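Dundik says new planner takes the waiting out of two-armed work

Software firm Dundik has released a planning tool which it says lets two robot arms share a table without one standing idle while the other moves. The company is pitching it at small assembly jobs, and Jikent, which makes fittings for framing shops, has agreed to a trial in June.

The tool, called Dakard, plans both arms together and redraws their paths when a part is not where the cameras expected it. Dundik claims a success rate of 100 per cent in its own tests. Those tests came to 29 runs, all on the same bench and all with the same kind of part.
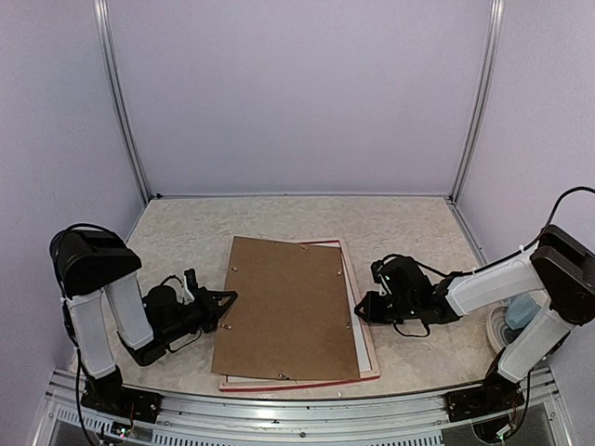 Two arms either side of a picture frame, its backing panel resting at a slight angle.

Trinh Cù, who leads the planning work at Dundik, said the arms now replan 10 times a second and "no longer get in each other's way". She would not say how often a person had to step in between runs, or whether those runs were counted.

Hường Giáp, an engineer at rival firm Hashmi, was not convinced. "Show me a shelf of mixed frames and a bad camera angle, then give me the number again," she said. "A planner is only as good as what it is told about the table."

Dundik has published no test logs and has not set a price.

Contact the newsdesk | Copyright, all rights reserved | Back to top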